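Buy the boring gripper

I've spent most of this winter swapping grippers on and off the same arm, and I've got a grumpy opinion about it. We're all far too impressed by grip force, and we don't spend nearly enough time looking at what the wrist camera sees past the fingers.

My favourite on paper was the Zumura. Lovely machining, 42 pages of manual, and Darcy Bright swore by it. The Flerko is a plain dark two-finger thing with narrow tips, and I'd have walked straight past it at a trade show. Then I started poking around with shiny, flat stuff like whiteboards, and my ranking went a bit sideways – glare is a real pain, and a fat fingertip on top of it leaves you with not much to look at.
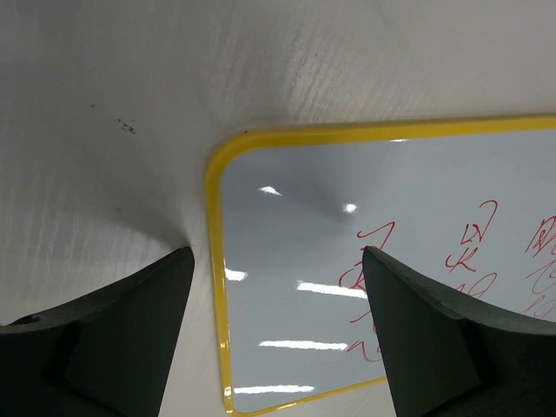
What I'd look at before spending a cent

Open the fingers wide and check what's left in the gap. You want a decent bit of edge to line up on, and a nice yellow border is a gift when the face of the board is throwing white streaks back at you. Thin red handwriting is a good test too, I reckon, as a fingertip will happily sit over half a column of it.

Heather Stubbs thinks I'm being unfair and that a second camera off to the side fixes the lot. Maybe! But that's another mount, another cable and another calibration to redo whenever someone bumps the bench. I ran 257 approaches with just the wrist view and I'd do it that way again.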